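Looking after a memorial plaque or family headstone

Most small bronze and stone memorials need very little. A wash in spring and another in November is enough for a plaque in the open air. Before you start, find out who owns it. A village war memorial usually belongs to the parish council, and a listed one may need consent for any work at all.

Use clean water and a soft natural-bristle brush. Wet the stone first, work from the bottom up and rinse often. Never use a wire brush, bleach, vinegar or a pressure washer. Lichen is best left alone – pulling it off can take the face of the stone with it.

Bronze can be washed with a few drops of plain soap in a bucket of water, then dried with a cotton cloth. Put on a thin coat of clear wax once it is dry and buff it after ten minutes.

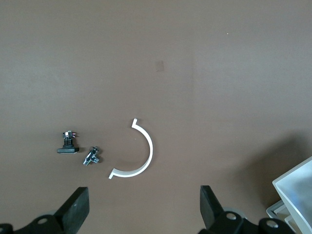

Faded lettering should not be repainted at home. Take a photograph early in the morning, when low sun picks out the cuts, and write down every name exactly as spelt. Heather Gilchrist copied all 179 names at Tautahi this way and keeps one list on paper and one on a memory stick.

Loose fixings are a job for a mason. Report them in writing, with the location, and keep a copy of the letter.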